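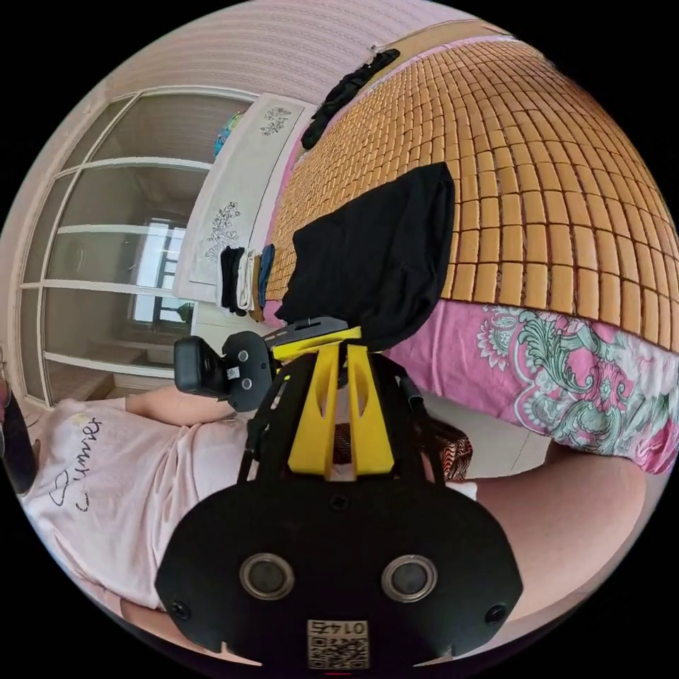
0145번 그리퍼로 침대 위에서 옷 정리하는 작업. 개어 둔 옷은 베개 끝에 있음.

옷 개기 궤적이 중간에 침대 밑으로 꺼집니다. 재생했더니 로봇팔이 책상을 때렸어요

엔카르나시온 가야르도
2023. 12. 18. 작성

집에서 손으로 드는 그리퍼로 옷 정리 동작을 녹화하고 있습니다. 궤적 추출은 Sedora로 하고, 재생은 작업실에 있는 Pratau 팔로 합니다. 6월부터 했으니 초보라고 우기기도 이제 민망하네요.

증상은 이렇습니다. 90초짜리 녹화에서 처음에는 궤적이 얌전합니다. 옷을 집고, 들고, 접고, 베개 쪽에 쌓고. 그러다 어느 순간 그리퍼가 침대를 뚫고 아래로 내려갑니다. 로그에 따르면 저는 매트리스 속에서 한참 옷을 개다가 멀쩡히 올라왔습니다. 제 기억에는 없는 일입니다.

문제는 제가 이걸 눈으로 확인하지 않고 팔에 올렸다는 겁니다. Pratau는 시키는 대로 했습니다. 책상에는 매트리스 같은 게 없으니까 상판을 그대로 내리찍고, 충돌 감지가 걸릴 때까지 꾸준히 밀었습니다. 손가락 한쪽이 휘었고 상판에는 자국이 났습니다. 제 손은 비상정지 버튼 위에 있어야 했는데 커피잔 위에 있었습니다. 다친 사람은 없고 커피도 무사합니다.

지금까지 해 본 것:
프로그램 재설치. 변화 없음.
카메라 보정 다시. 수치는 예쁘게 나오는데 결과는 똑같음.
마운트 나사 조이기. 원래 조여져 있었음.
같은 동작을 거실 소파에서 녹화. 멀쩡함.
다시 침대에서 녹화. 또 꺼짐.

그러니까 제 침대가 문제라는 결론인데, 이걸 그대로 받아들여야 하나요? 침대에는 대나무 자리를 깔아 두었고 옆에는 유리문이 있습니다. 자리를 걷으라고 하시면 걷겠습니다만, 왜 그런지는 알고 걷고 싶습니다.

볼루라주민

재부팅해 보셨나요? 저는 로봇청소기가 그랬는데 껐다 켜니까 됐습니다. 안 되면 3번 정도 더 해 보세요. 그리고 커피는 멀리 두시는 게 좋겠습니다.

 덧글 (엔카르나시온 가야르도): 네 번 했습니다. 커피는 옮겼습니다.

루시아 살세도

저도 똑같은 일을 겪고 이틀을 날렸으니 길게 씁니다.

제일 먼저 의심할 건 대나무 자리입니다. 궤적 추출은 화면에서 특징점을 찾아 앞뒤 프레임끼리 짝을 맞추는 일인데, 그 자리는 작은 네모 조각이 줄줄이 반복되는 무늬잖아요. 프로그램 눈에는 이 조각이나 저 조각이나 그게 그겁니다. 한 칸 옆과 짝을 지어 놓고 아주 자신 있게 "움직였다"고 보고합니다. 소파에서 멀쩡했던 것도 이걸로 설명이 됩니다.

다음은 유리문. 유리에 방이랑 창문이 비치고 있지요? 비친 창문은 실제 문보다 훨씬 뒤쪽에 있는 것처럼 움직입니다. 밝고 테두리도 또렷하니 프로그램이 좋아할 만한 특징점인데, 깊이는 엉터리입니다. 카메라가 문 쪽을 볼 때마다 없는 방 하나를 지도에 보태고 있을 가능성이 있어요.

세 번째는 본인입니다. 침대 옆에 붙어 앉거나 기대서 작업하시면 팔다리가 화면을 꽤 차지합니다. 몸은 움직이는데 프로그램은 그걸 벽이나 가구쯤으로 믿을 때가 있어요. 글자나 줄무늬가 있는 옷이면 특징점이 더 잘 잡힙니다. 무늬 없는 옷을 입고 조금 떨어져 보세요. 패션 조언은 아닙니다.

확인 순서는 이렇게 권합니다.

먼저 자리 위에 단색 이불을 덮고, 다른 건 하나도 건드리지 말고 다시 녹화. 여기서 나으면 범인은 자리입니다. 그대로면 유리문을 커튼이나 천으로 가리고 한 번 더. 한꺼번에 다 바꾸면 고쳐지기는 해도 뭐가 원인이었는지 영영 모릅니다. 제가 이틀을 날린 이유가 그거예요.

Sedora 설정에서 특징점 상한이 2000으로 되어 있는지도 보세요. 저는 욕심을 부려 확 올렸다가 자리 조각만 잔뜩 모았습니다.

그리고 진짜 하고 싶은 말은 재생 쪽입니다. 궤적이 틀어지는 건 앞으로도 생깁니다. 틀어진 궤적이 팔까지 가는 게 사고예요. Pratau 제어기에 작업 영역 하한을 걸어서 손끝이 상판 아래로 내려가라는 명령은 아예 거부하게 하세요. 연속한 두 점 사이가 비정상적으로 멀면 파일째 버리는 검사도 넣고요. 첫 재생은 저속으로, 책상 위에 아무것도 없이, 손은 버튼에. 휜 손가락은 펴서 쓰지 말고 교체하세요. 펴 놓으면 멀쩡해 보여서 나중에 다른 걸 의심하게 됩니다.

 덧글 (엔카르나시온 가야르도): 이불 덮고 녹화했습니다. 꺼지는 건 없어졌는데 유리문 쪽으로 돌 때 살짝 튑니다. 커튼은 내일 달아 보겠습니다. 하한은 오늘 걸었고, 예전 파일을 넣어 보니 제어기가 거부하네요. 진작 이렇게 말을 안 들었으면 좋았을 텐데요.

 덧글 (루시아 살세도): 튀는 구간은 잘라 쓰지 말고 그 녹화 전체를 빼세요. 앞뒤가 이미 어긋나 있을 수 있습니다.

테하다골목

저는 반대로 대나무 자리에서도 잘 됩니다. 다만 제 건 오래돼서 얼룩이 많아요. 얼룩이 특징점 노릇을 해 주는 것 같습니다. 이불 덮기 싫으시면 색 테이프를 제각각 모양으로 잘라서 자리 여기저기에 붙여 보세요. 똑같은 모양으로 자르면 소용없습니다. 그리고 여름에는 바로 떼세요. 끈적한 게 남아서 그 위에서 자면 등에 붙습니다.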